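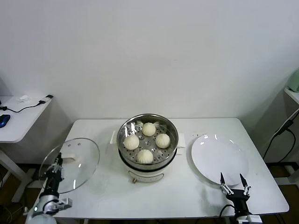
4. Safety rules for the steamer task

Our group wrote these rules in May, after the first trials on the Tinance bench. The course handout covers robot arms in general but says little about steam or food, so we added our own section and tested it over 40 runs.

4.1 Layout
The steamer stands in the middle of the table with the lid on the left and the plate on the right. Each arm keeps to its own side. The left gripper handles the lid, the right one moves the buns. Neither arm crosses over the open basket unless the other has stopped.

4.2 Heat
Arm practice is done with the steamer switched off. For hot runs, the lid comes off first and the arms wait 8 seconds before the right gripper goes in. People stay behind the floor tape – this includes whoever is holding the stop button.

4.3 Food contact
Buns touched by the grippers are not eaten. They go in the waste bin after the session, and the plate and basket are washed by hand.

4.4 Stopping a run
Any member can stop a run without asking. We logged 3 stops, 2 of them for a lid that slipped in the fingers. After a stop, both arms go back to the start position at low speed.

4.5 Open points
The Kandingate checklist asks for a cable check before every session. We did it for almost 40 runs and missed the rest. Rule 4.2 also needs a proper source for the waiting time – ours was a guess that we kept.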